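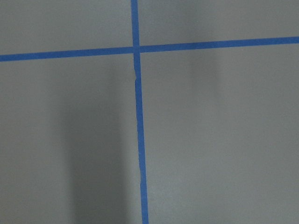 Blue tape crossed on grey

DALLTON MARKET TRADERS
Minutes, December meeting, back room of the Boltell Arms

Started 6.40pm, late, door was locked and key had gone home with someone.

Present: Zoia Yatsenko (bread, chair tonight), cheese, both fruit and veg, fish, plants, second-hand books, cards and wrap, hot food van, haberdashery, T-shirts and prints. Eggs arrived during Parking.
Apologies: candles, honey, the knife sharpener.
Notes taken by books. Sorry about the handwriting, typed up same night so shout if anything is wrong.

Last minutes
Agreed, with one correction. Fish did not "refuse" to move the van, fish asked where to and didn't get an answer. Changed.

Matters arising
Tap by the war memorial: still dripping, council say it's been logged. Logged last time as well. Zoia to ring again and get a name.
Lost property box: full. Gloves mostly. Anything left after Christmas goes to the hospice shop.
Bunting: taken down, one length missing, no action.

Money
£2,977 in the account after the insurance went out. Better than expected as the autumn pitch fees all came in. Hot food asked if that included the generator deposit. It doesn't, deposit is still owed back to us from Agarwal Hire, chased by email, no reply. Cards to go in to the yard in person as she passes it anyway.
Question from plants whether we should be sitting on that much. Zoia said yes, until we know what the council are doing with rents. Some discussion. Left as it is.

Rents
Letter from the council read out. Long. Gist is that pitch rents are "under review" and we'll hear in the spring. Cheese said under review means up. General agreement. Fruit and veg (top end) wants us to write back now, before it's decided, with footfall and what we all spend in the town. Fruit and veg (bottom end) thinks this will only annoy them. Vote by hands, write back carried. Zoia to draft, books to check spelling.
Points to go in the letter:
- free parking went and trade dropped on wet days
- no toilets open before mid morning
- we sweep up ourselves and always have
- regular traders pay the same as casuals, which isn't right
Haberdashery asked that it be kept to one page. Noted.

Parking and unloading
Same complaints. Cars left overnight on the square despite the cones. Hot food couldn't get in at all last market and set up round the side by the bank, lost most of breakfast. The cones are too light and get chucked in the flower beds. Suggestion of water-filled barriers, expensive, where would they live. Suggestion of a note on windscreens the evening before, polite one. Agreed to try the note. Cards will print them at cost.
Unloading order for winter: fish first, then fruit and veg, then everyone else, vans off the square before the bell. Please stick to it. Was chaos last time and a pushchair nearly got clipped.
Eggs arrived, caught up on the above, disagrees about fish going first. Noted.

Pitches
We have 5 pitches empty over January and Febuary as usual. Discussed whether to close the gaps up or leave people where they are. Closing up looks better and keeps the wind off. Against: regulars go looking for you where you always are, and the older customers do get muddled. Books would rather stay put, declared an interest. Agreed to close up the top row only and leave the bottom row alone. Marking out to be done before the first market of the new year, chalk washed off last time inside the hour so needs something better.

New applications
Two in.
First is a couple doing soap and bath stuff. Nice samples handed round, strong. Candles not here to say but it does overlap a bit, so held over until candles can be asked. Not fair otherwise.
Second is phone cases and chargers. Cheese against, says it's the sort of thing you get on every market and we've always said made, grown or mended. Fish pointed out that books are none of the three. Fair point. Rule wants looking at. Application turned down for now, three against the wall types of it were all from the same wholesaler catalogue anyway. Zoia to write a decent letter.

Pidance
For anyone new, Pidance is the street dance and pie do the school puts on in the square. They want to share our market day again in summer. Last time takings were up for food and down for everyone else as people couldn't get past the stage to the bottom row. Plants had a tray of geraniums stood on and was never paid for them.
Organisers have offered to put the stage by the library. Much better. T-shirts and prints said there were good sales to the parents once the dancing finished, and would like to be near the stage if no one else wants it. No one else wants it. Asked if we could have the running order beforehand so stalls know when the quiet bits are. 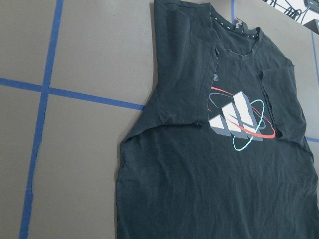 Also the pies. Hot food is fine with the school selling pies so long as they stop when they said they would, which they didn't last time. Agreed yes to sharing the day, on these conditions:
- stage at the library end
- a clear way through to the bottom row all day
- pies finish at two
- any damaged stock paid for
Haberdashery to go to their meeting and report back, she has grandchildren in it.

Christmas market
Lights: switching on is down to the council, timer is ours and it's wrong by an hour. Fruit and veg (top end) has a ladder.
Music: brass band confirmed, weather allowing. They'd like tea. Hot food will do tea.
Raffle: hamper made up from whatever stalls give. Nothing that needs a fridge please, cheese excepted, who will swap it for a voucher. Tickets on bread and on cards.
Cancelling for wind: Zoia decides, by text, night before. If you've not had a text it's on. Please don't all ring her at five in the morning, she's baking.
Gazebo weights to be used by everybody, no exceptions, not a bucket with a brick in.

Any other business
Eggs wants the recycling sorted, cardboard being dumped behind the bus shelter and we get the blame. Flatten and take home.
Books asked if anyone wants the old trestles before they go to the tip. Plants will have them.
Knife sharpener sent word he's off sick till new year, card went round and was signed. Will drop it in.
Someone's lights on in the car park, silver estate. It was fish.

Next meeting: same room, after the new year, date by text once the pub have looked in the diary. Zoia to hold on to the key this time.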